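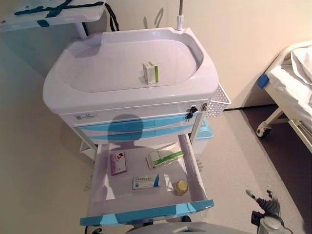 4. What the carts looked like when we opened them

Figure 3. Bedside medicine cart with the large drawer open. One box is standing on the top tray; the other packages are in the drawer. The key is in the lock.

4.1 The big drawer

I'll start with the big drawer, which is where I spent most of my time and where most of my early guesses fell apart. When Iddrisu Sowah and I wrote the plan for this study (back in September, over a lot of bad coffee), we pictured the big drawer as the place for bulky stuff. Dressings, bags of fluid, the odd box of gloves. The small medicine boxes would go in the shallow drawers, where the printed faces would be easy to read. We even built our tally sheet around that idea, with a nice wide column for the shallow drawers and a skinny one for the deep one. By the second morning at Barnwood I was writing in the margins.

Small boxes went into the big drawer all the time. I asked why, in the breaks between rounds, and the answers were pretty much the same from one nurse to the next: you open one drawer and you can see everything. Look at Figure 3 and I think you'll get it. There's a lot of white floor in there, the packages have room to lie flat, and the little jar with the yellow lid jumps out at you right away. If all you want is one thing, quickly, that's a nice drawer to pull open.

The trouble starts with faces. A flat box lying with its large printed side up is easy to read from above. Stand the same box on end, or let it end up on its side, and you may be looking at a stripe of color with very little writing on it. People then go by color. We logged 745 retrievals across the two wards, and for every one we noted whether the nurse turned the package over or around before using it. I had thought of that as a minor column on the sheet. It ended up being the one we argued over the most, and Section 5 is mostly built on it.

Packages set at an angle deserve a mention too. In the figure there's a white and green one sitting on a diagonal, and I got oddly fond of items like that. Dividers would take care of them, of course, and Mahama (the second ward) did have dividers in its carts. The nurses there liked them for small things and complained about them for anything longer than a hand. Two of them told me they pulled the dividers out at the start of a shift and put them back at the end, so as not to get a note about it. I've kept those shifts in the data and marked them separately.

4.2 The top tray

The top of the cart is supposed to be a work surface. That's what the ward guide says at both sites, and the shape goes along with it: a raised rim to keep things from rolling off, and a wide, shallow basin in the middle. In practice the tray was doing a second job, as a sort of waiting room. A box on the tray could mean "I'm about to use this," or "I've just used this," or "this doesn't belong in here and I'll deal with it later." From across the room these look exactly alike.

I can't tell you which of those the box with the green stripe in Figure 3 was, and that's sort of my point. The next person along couldn't tell either. I watched a nurse at Barnwood pick up a box from a tray, read the front, read the side, look at the chart, and set it back down in the same spot. When I asked her later, she said she'd assumed it was there for a reason and didn't want to mess up somebody else's order. Fair enough! But then it sat there through the afternoon.

We tried coding tray items by how they'd been set down (standing or lying, near the rim or out in the middle) to see if people had a private language going. Iddrisu was sure they did. He thought a box standing upright meant "in use," the way you'd leave a book standing on a desk if you planned to come right back to it. I wasn't so sure, and the numbers didn't back him up, though he'd like it noted that there weren't many upright boxes to begin with. They fall over when somebody bumps the cart.

4.3 Side storage

Carts like the one in Figure 3 have a perforated basket on the side and a light-blue bin mounted on the side as well. Neither was on our first tally sheet at all, which is a bit embarrassing, as everybody uses them. We added a column for each one after the pilot. Our rule was simple: if an item went into side storage and came back out in the same round, we counted it as a retrieval; if it only went in, we wrote it down and left it out of the main count.

The rules for side storage were vague at both sites. The guide at Mahama gave it one line, and the one at Barnwood skipped it. So habits varied from nurse to nurse, and I mean really varied — one person's handy spot for wipes was another person's place for stuff going back to the store room. I don't have a good fix to offer. A label would help a little. The carts already carry a small printed label up on the front panel, so there's a habit of labeling to build on, but I never saw anybody read one in the middle of a round.

4.4 Keys

I hadn't planned to write about keys. Our ethics form says we'd record "drawer access" and that was meant to cover opening and closing, nothing more. But the lock sits right there at the end of the drawer front, and after a few days you can't help noticing whether there's a key hanging from it.

Both wards ask staff to take the key out any time they step away from the cart. A key in the lock while someone is working at the open drawer is a different matter, and we didn't treat it as a lapse. The gray zone is the short trip: two steps to the bed to check a wristband, or around to the other side to move a cable or a strap out of the way. Is that stepping away? We asked, and got a different answer on each ward. At Barnwood the working rule was arm's reach. At Mahama it was line of sight, which in a small room covers a lot more ground.

For the analysis I went with arm's reach, the stricter one, and Iddrisu reran everything with line of sight to see if it mattered. It changed the key results a fair amount and the retrieval results hardly at all. Both versions are in the appendix.

4.5 Light, and standing in it

One last thing, and I nearly left it out. When you lean over an open drawer under a ceiling light, your own shadow can land in it. You can see a rounded head-and-shoulders shadow in Figure 3, falling over the drawer fronts and the back of the open drawer. It's no big deal with a bright white box and large print. With small gray lettering on a shiny pouch it's annoying, and several nurses had a little sideways lean they used to get around it. I picked it up myself within a week.

We didn't measure light levels. Our colleagues at Nollureck have done that kind of work for pharmacy counters, and they've offered to lend us their meter for the follow-up in Dosulport, where we'll have 11 carts and a longer run of evening rounds. What I'd like to check there is whether the turning-over we saw at the back of the big drawer goes down when the cart is parked a bit farther from the bed, with the light coming from in front of the nurse. For now it's a hunch with a few margin notes behind it, and I've kept it out of the tables in Section 5.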